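# Chapter 3. Volume: how much does it hold? 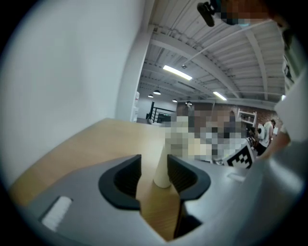
Volume is the amount of space a thing takes up, or the amount of space inside it, and the two get mixed up all the time, even by people who should know better. A brick has volume. So does a bucket. With the brick we usually mean the outside, with the bucket we usually mean the inside. Most of this chapter is about one shape, the cylinder, the upright white thing between the black fingers being near enough to one for a first guess. Straight up, round across. Look at the rounded base though. A true cylinder has a flat end, so the formula on the next page will be a bit out for anything shaped like that, and we'll come to how far out in section 3.4.

You need Chapter 2 (area) before you start. In particular the area of a circle. If you've skipped it go back, it's short.

**Words you will meet:** volume, capacity, cross-section, radius, diameter, base, height, prism, cylinder, litre, millilitre.

## 3.1 Where the trouble starts

A true story, more or less. Renata Walczak ran a small paint shop in Brinthorpe and mixed her own colours in the back. She had two tins on the shelf. One was tall and thin. One was short and wide. Same price on both, as the tins looked to her like a fair match, and the tall one if anything looked bigger.

Customers soon stopped buying the tall one.

They were right. The short tin was twice as wide and half as tall. Sounds like it should come out even. Double one, halve the other, same answer. But it doesn't, and the short tin held twice as much paint as the tall one. She had been selling double for the same money since September.

Why? Because doubling the width of a circle does more than double its area. It makes it four times as big. Width gets used two times over, once across and once back. Height only gets used once. So four times the area, half the height, and you end up with two times the volume.

Keep that tin in your head. Nearly every mistake in the exercises at the end of this chapter is that mistake wearing a different hat.

## 3.2 Stacking

Start with something square, it's easier. Take a sheet of card. It has an area, and it has a thickness, a very small one. Put another sheet on top. And another. Keep going and you have a block. The area of the bottom hasn't changed, you just have more of it, going up.

So:

> volume = area of the base × height

That's it really. That is the main idea of the chapter. It works for a square base, a triangle base, an L-shaped base, any base at all, *provided the shape stays the same all the way up*. A shape like that is called a **prism**. Slice it level anywhere and the slice always looks the same. The slice is the **cross-section**.

A cylinder works in just the same way, only the sheet is round. Some books call it a circular prism. We won't.

The area of a circle, from Chapter 2, is π × r × r, where r is the radius, half way across. So

> volume of a cylinder = π × r × r × h

Write it out the long way the first few times. π × r² × h is tidier but people see the little 2 and multiply by two. Don't multiply by two. It means r times r.

### Worked example

A straight-sided tin has a radius of 2 cm and a height of 12 cm. Find its volume.

Area of base = π × 2 × 2 = 12.57 cm² (to two decimal places)

Volume = 12.57 × 12 = 150.8 cm³ (to one decimal place)

Check it is sensible. A square box round the tin would be 4 cm by 4 cm by 12 cm, so 192 cm³. The tin must fit inside the box so it has to be less. It is less. Good.

Always do this check. The box takes ten seconds and it catches most of the disasters, including the big one, using the diameter where you want the radius. Try it with the wrong number: π × 4 × 4 × 12 = 603.2 cm³. Three times bigger than the box it is meant to fit in! Can't be right.

## 3.3 Units, quickly

Lengths in cm give a volume in cm³. Lengths in m give m³. Never mix. If the radius is in cm and the height is in m, change one of them *before* you multiply and not after, it's far harder after.

How many cm³ in a m³? Not 100. A cube one metre each way is 100 cm by 100 cm by 100 cm, so 1,000,000 cm³. A million. Draw it if you dont believe it.

For liquids we use litres and millilitres.

| This | is the same as |
|---|---|
| 1 ml | 1 cm³ |
| 1 litre | 1000 ml |
| 1 litre | 1000 cm³ |
| 1 m³ | 1000 litres |

Learn the first row and the last row. You can work out the others.

**Capacity** is the word for how much a container can hold. It is measured from the inside. A flowerpot with thick walls has quite a large volume on the outside and a rather small capacity. Question 3 in the exercises has a thick-walled pot in it and gives you the outside radius and the thickness, so take one from the other first. Watch the bottom too. The bottom has a thickness as well, and it is the bit everbody forgets.

## 3.4 When it isn't quite a cylinder

Real things rarely are. Cups slope. Bottles have necks. Ends get rounded. There are three things you can do about it.

1. Ignore it, and say so. Often fine. "Treat the bucket as a cylinder" is a perfectly good line in an answer, and examiners like to see it written down.
2. Trap it. Work out a cylinder that is slightly too big and one that is slightly too small. The real answer lies between. If the two are close, you're done.
3. Break it up. A straight part and a rounded part, say. Do each one alone and add.

Take a tube, radius 2 cm, 12 cm tall over all, with the bottom 2 cm shaped like half a ball. The full cylinder gave us 150.8 cm³, and that's our too-big answer. Leave the rounded part off altogether and the height is 10 cm, so π × 2 × 2 × 10 = 125.7 cm³. Too small. So it's somewhere between the two. You will learn the ball formula in Chapter 5, and when you do, come back here and you should get 142.4 cm³.

So ignoring the rounded end made us wrong by 8.4 cm³, nearly two teaspoons. Matters for medicine. Doesn't matter for compost.

## 3.5 Before you start the exercises

Have ready: a ruler, a calculator with a π button (use 3.14 if it hasn't got one, and say that you did), and something round from the kitchen. A food tin is best. Measure across the widest part, halve it, measure the height, work out the volume. Then read the label. Labels on solid food usually give grams and not ml so you may need to fill the empty tin from a measuring jug to compare.

Your answer will come out a little high. Think about why before you read on. The rims, mostly, and the metal.

Quick warm-ups, answers at the back:

- Find the volume of a cylinder with radius 3 cm and height 12 cm.
- A cylinder has a *diameter* of 3 cm and the same height. Before working it out, guess what fraction of the last answer it will be.
- The Onier water butt is a cylinder 1 m tall with a radius of 30 cm. How many litres when full?
- The Macaraeg butt is the same height but has a radius of 60 cm. Do you need the formula?

Now turn over for Exercise 3A.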